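Budget Notes from the Training Lab: Planning for Instruments in the Coming Year

Our request for the suturing station goes to the purchasing office on Wednesday, and several colleagues have asked me what is inside it. I will try to explain it simply. The largest line is the needle drivers. Each one is allowed 18 practice sessions by our own rule, and after this we retire it from the teaching sets. Last year we planned 94 sessions and we held more, so by spring we were borrowing from Calley.
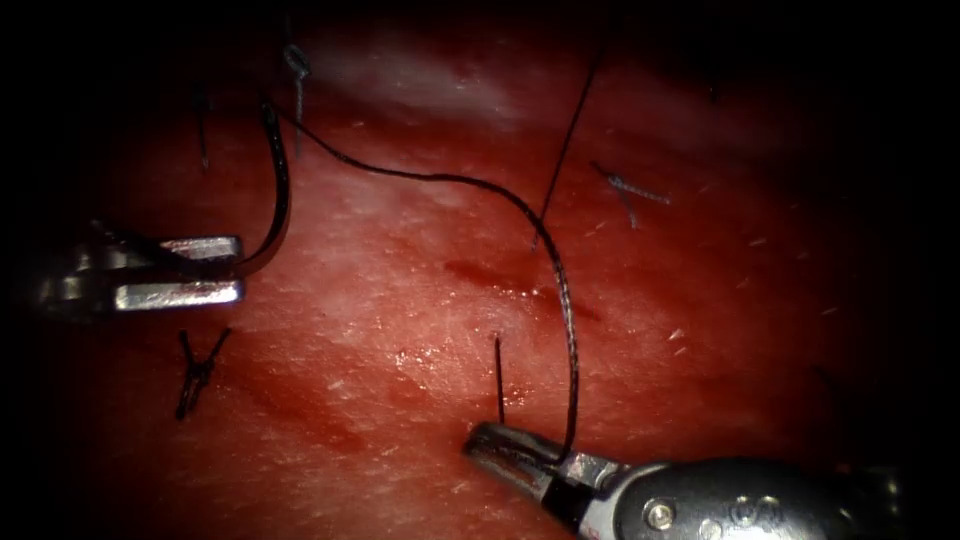 Suturing practice with two robotic instruments, the needle held on the left.

We have two quotations. Lillasico offers the full package with service included, and Bednarek sells the instruments separately, with a longer delivery time. Ross Ritchie compared both of them in a table, which is on the shared drive under Beto, the name of our planning folder. Please read the second sheet also, where the repair costs are. 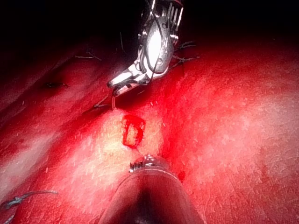
Consumables were the weak point of our last budget. We counted the instruments carefully and then wrote one small sum for thread and needles. A single practice surface can carry many short black stitches with trimmed ends, spread on both sides of the instrument, and every one of them uses thread that we must order. For this year I put 318 packs of suture in the request, and I separated them from the tissue so that each line can be followed alone. If your group uses a different thread size, please write to me before the order is closed.

The service contract is still an open question. Lillasico wants a payment for the whole year in advance, while Bednarek would send a technician only when we call. 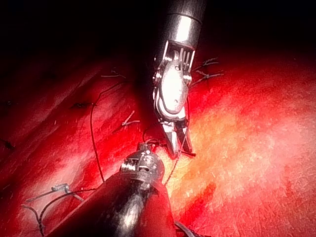

My own preference is the yearly payment, even if it looks more expensive on paper. In the last year we lost 13 teaching days while we waited for repairs, and the students had to move to later groups. Ross prefers the other solution and he has good arguments, so both are in the request with their prices. The decision should arrive in August, and I will write it in the next newsletter.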